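Finishing a pine step stool: oil, poly or leave it alone?
Woodwork and Repair > Finishing
15 replies

zuzanna_dudek
Original poster

Hi all, long time reader, first time asking anything. I've got a little pine step stool that lives in the kitchen and it's bare wood right now. I cook a lot, I'm short, I stand on this thing probably 11 times a day, and I want something on it before it turns into a sponge for spaghetti sauce.

My dad says polyurethane and be done with it. The guy at Prader (the paint store by me, not the hardware chain) tried to sell me a hardwax oil that cost more than the stool did. So who's right? I don't need it to look fancy. I do need to not slide off it in socks!

damian sikora

Your dad. Water-based poly, satin, three thin coats, light sand with 220 in between. Pine is soft and oil does nothing for dents. I did a set of stair treads this way and they still look good with two kids and a dog going up and down all day.

If you're worried about socks, skip gloss. Gloss on a step is asking for it.

JolantaS

Gonna disagree with Damian here. Poly on pine looks great for a year and then you drop a can of tomatoes on it, the wood dents, the film cracks, and water gets in under the crack and goes gray. Then you have to sand the whole top back. With oil you just rub more on the bad spot and go make dinner.

I've used both and I'm never going back to film finishes on anything people step on.

damian sikora

You can spot repair poly too, people just don't bother. And how often are you re-oiling? Every few months? Zuzanna said she cooks a lot, she didn't say she wanted a hobby lol

JolantaS

Twice a year. It takes me the length of one podcast.

zuzanna_dudek

Ha, ok, I see I've started something. Should have put this in the first post. The top is pretty clean, one little knot and a faint scratch over on the left that I can hardly find half the time. It has the slot in the middle for carrying, which I'd like to get some finish inside too if I can figure out how.

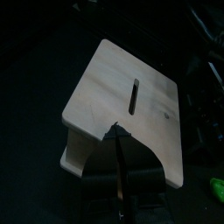 Elżbieta Mazurek asked whether anyone had mentioned shellac yet, and she wasn't kidding. One coat of dewaxed shellac before the poly, she said, and a knot won't bleed yellow through the finish a couple of summers later. She'd skipped it on a bench once and could pick out every knot from across the yard.

zuzanna_dudek

Oh no, a third option. Does the shellac go under oil too or only poly?

Elżbieta Mazurek

Only poly. Oil has to soak in and shellac would block it. If you go with oil just live with the knot, a bit of color there never hurt anybody.

For the slot, use a foam brush cut down to a skinny wedge. Or wrap a scrap of T-shirt around a paint stick. Do the slot first and wipe up the drips before you touch the top.

Iwona Jasińska

Whatever you pick, break the edges inside that slot with sandpaper first. Fingers go in there every day and a sharp edge won't hold finish anyway. I wrap 120 around a pencil.

Also PLEASE lay your oily rags out flat outside to dry. Don't ball them up in the trash. They can heat up and catch fire by themselves, I'm serious.

damian sikora

Seconding the rag thing. See Jolanta, we can agree on stuff.

JolantaS

Mark the calendar. Still wrong about the poly though

zuzanna_dudek

OK, going with oil. Mostly because I know myself and I will never do three coats of anything with sanding in between. Picking up the small can tomorrow after work. How long before I can stand on it?

JolantaS

Read the can, but I'd give it around 46 hours before feet and a full week before you mop up anything wet on it. Put it somewhere the family won't "just borrow it for a second."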